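4 min read

Open day at the Warkby lab – who else went?

gantrygoose wrote:
Just got back from the Pultaso open day and I'm still buzzing, so sorry in advance for the wall of text. I signed up thinking it would be an hour of slides and a free pen. Instead they had the simulator running on a big monitor with a real arm on a bench next to it, and you could walk up and ask the people driving it anything you liked. I stayed until they started stacking the chairs!

The main demo was kitchen stuff. Doors, drawers, shelves. They have a simulated kitchen that gets shuffled every run, so the colors and textures come out different each time and the policy can't just memorize one room. I watched 60 runs go by on the big screen and could have watched more.

boltsandnaps wrote:
I was there for the morning slot. Good day out, but I'd push back a little. The sim part was fun and the bench part was thin. The real arm did the one drawer, over and over, and when somebody asked to see it try a door they said it wasn't set up for that today. Fair enough, but it's the first thing anybody is going to ask.

gantrygoose wrote:
The afternoon group got the door! It was slow and it missed the handle the first time, then backed off and came in again from lower down. The whole room cheered. A kid behind me asked if it was tired.

marlpit_8 wrote:
Couldn't make it, the bus from Trondwood takes forever. Did they say how many runs they train on? And is this the same group that showed at Vachon last year?

gantrygoose wrote:
Same group, yes. The poster by the door said 2,178 runs for the door task, which I thought was low. The woman at the desk said they throw out a lot and would like more, but they'd sooner have clean ones. I didn't catch how they decide what counts as clean.

boltsandnaps wrote:
I did ask that. Somebody goes through them by hand. I got a bit of a shrug about how long it takes.

Also – and this is my real gripe – the success number on the poster was 53 out of 60 and it was sim only. It did say so, in small type at the bottom. I talked to two people in the coffee line who thought it was for the bench arm. Put it in big letters!

solderfern wrote:
Disagree that it's a big deal. It's an open day, not a paper. Half the visitors were under ten and wanted to press the red button. (They let them press the red button. Best decision of the day.)

boltsandnaps wrote:
Sure, and I liked the red button too. But the other half were people like us, and we go home and repeat numbers on forums. See above, it took us six posts.

gantrygoose wrote:
OK, that one stings a little, fair point. I still think they were pretty open when you asked. The guy at the sim station let me pick the camera, and I went straight for the one that rides on the gripper. You're looking out between the fingers the whole time, and everything is tilted and too close. I figured it would be useless for finding a door and he said for the last few inches they lean on it more than any of the room views.

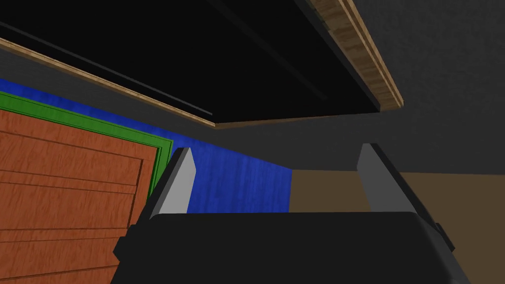
After that I kept asking him to switch back and forth. From the room camera every approach looks easy and you wonder why it's taking so long. From the gripper you can hardly tell which way is up. I came away with a lot more respect for how slowly it moves near an edge.

solderfern wrote:
The wrist view made me slightly seasick, but I agree it was the best part. The colors are wild too. My daughter now wants green trim on our kitchen cabinets and I blame Pultaso entirely.

marlpit_8 wrote:
Now I'm sorry I skipped it. Is there another one?

gantrygoose wrote:
Yes! 30th August, same building in Warkby, go in by the side entrance. Groups of 8 at the sim station, so get there early if you want a turn at picking the camera. I'm going again.

boltsandnaps wrote:
I'll go too. I'm bringing a marker for that poster.

marlpit_8 wrote:
If anyone is driving past Trondwood, I can chip in for gas and bring sandwiches.

We use cookies to keep you logged in and remember your settings. OK / Manage cookies

Contact the moderators | Forum rules | Back to top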